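Frequently Asked Questions: Winter Clothing and Household Grants

Bukville Relief Partnership
Updated 10/02/2023

What is the winter grant program?

The program gives families displaced by flooding and conflict a one-time cash grant, plus clothing and bedding from our Brinodside depot. It began in the parishes along the Skoryk valley and now covers 484 households. Local congregations identify families, check their details and stay in touch with them through the cold months. We provide the money, the training and a small field staff.

Who can apply?

Any household that has been living away from its home for at least two months and has registered with a partner parish. You do not need to be a member of the church. Parish coordinators are not allowed to ask about religion, and the form has no space for it.

How are families chosen when there is not enough for everyone?

Each parish uses the same scoring sheet. Points are given for children under five, for adults over 65, for disability, for pregnancy and for a household headed by one adult. Shelter without heating also scores. The parish sends its list to our program manager, Sum-yee Hsueh, whose team visits a sample of homes before the list is approved. A family left off the list can ask for a second visit.

How much is the grant?

The grant is $100 per person, up to a limit of $1,000 per household. It is paid in local currency at the rate on the day of the transfer. Families decide how to spend it. Most of last year's money went to fuel, rent and medicine.

What clothing do you accept?

Coats, sweaters, long pants, T-shirts for layering, new underwear and new socks. Everything should be washed and free of holes. We cannot take shoes, belts or bags this season. If you are unsure about an item, leave it out and send a cash gift in its place. 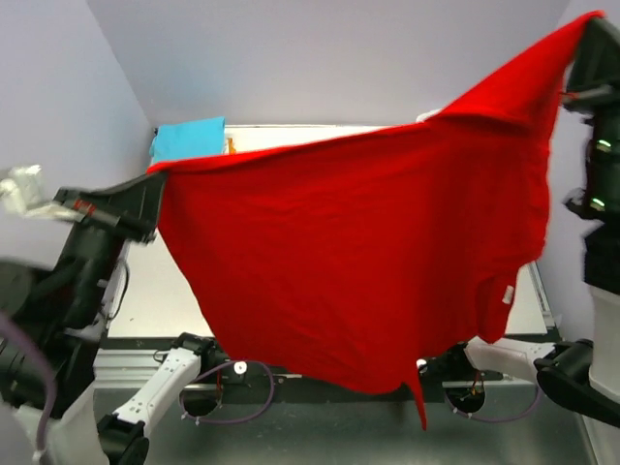 Where do I send donated clothing?

Take it to any partner parish with a collection point, or ship it directly to the Brinodside depot. Please write the size range and type of clothing on the outside of the box. Boxes marked "mixed" take much longer to process. The last day for clothing is the first of December. Bedding is accepted all winter.

Can I give to a particular family?

No. Gifts go into one fund and are shared out using the parish lists. We do not pass on names or addresses. You may ask for your gift to be used in one district, and we will follow that request unless the need there has already been met.

How much of my gift pays for office costs?

None of the money given to the winter fund is used for office costs. Transfer fees and trucking are charged to the fund. Salaries are paid from our general budget, and the yearly accounts are available on request from Gudrun Viklund in the finance office.

Can our group help with sorting?

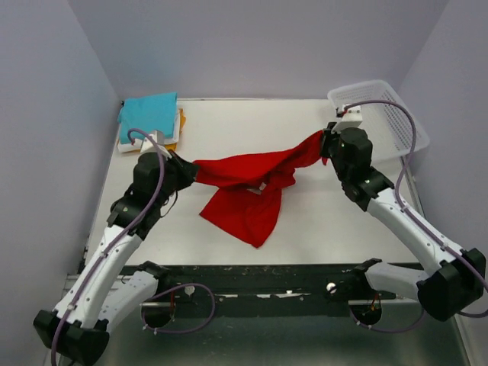

Sorting sessions at Brinodside are open to groups of four to 12 people, aged 16 and up. Each group gets a short introduction from Ivan Shevchuk and works for three hours. Pieces are checked one at a time on a table. Groups should book two weeks ahead.

Does the program do anything besides grants and clothing?

Yes. Fedir Derkach runs a heating safety course in Brasik, where several families were using charcoal indoors. It has been taught to over 1,790 people so far. The course is free and takes one afternoon.

What should I do if I see a problem?

Call or write to our complaints officer, Orest Pavliuk. Complaints can be made without giving a name. He does not report to the program team, and he answers every signed complaint within ten working days.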